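Clearing a mixed table: order of work and container sizes

Updated Jun 25, 2024

A table that has collected small goods, a jug, flowers and a suitcase is slow to clear if items are moved one at a time. The procedure below moves them in groups. It was written for a table near an entrance hall, but works on any flat top up to 800 mm deep.

Before starting

Take the suitcase off first if it will be needed that day. Otherwise leave it at the back edge, latch facing out, and work in front of it. Screens and phone clamps stay where they are until the surface around them is free.

Step 1. Fix the tall items

Vases and jugs tip when something slides into them. Set the vase at one side and the jug at the other, with the middle of the table free for sorting. Lift a vase of dried roses by the body, never by the stems. Close the lid of a thermos jug before moving it and keep its cup next to it.

Step 2. Collect the small goods in one open box

Packets, wrappers, soft toys and carded items go into a single open box with a firm rim. Do not sort at this stage. Flat card packages stand upright against the front wall; soft items fill the middle. Stop filling when anything rises more than 2 cm over the rim, or the box cannot be stacked later.

Nesrin Kozan uses a lidded Gerby crate for this step. The lid is useful in storage but gets in the way during filling – remove it and put it under the crate.

Step 3. Bag the waste

Keep one plastic bag open behind the box. Empty wrappers go into it when the box is sorted, together with fallen petals and crumbs. A plastic scraper lifts dried spots from a wooden top without marking it. Hold it at 45 degrees and push along the grain.
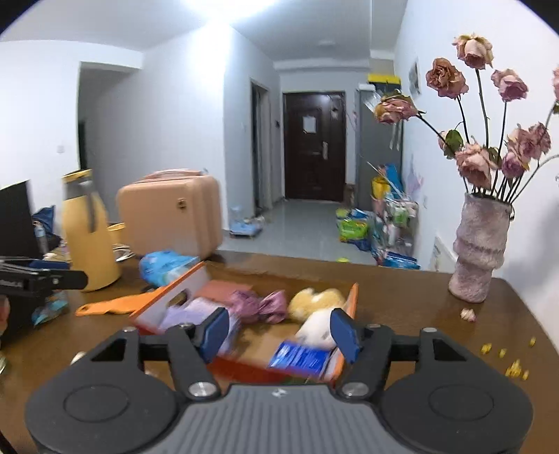

Step 4. Sort the box

Tip the contents onto a cloth and make two groups: items that belong in this room and items that do not. The second group goes back in the box and is carried out in one trip. Bags waiting along the hall wall are handled the same way, after the table. Keep the path to the entrance door clear.

Step 5. Wipe and reset

Wipe with a damp cloth, then a dry one. Leave the top bare for 7 minutes before putting the vase back.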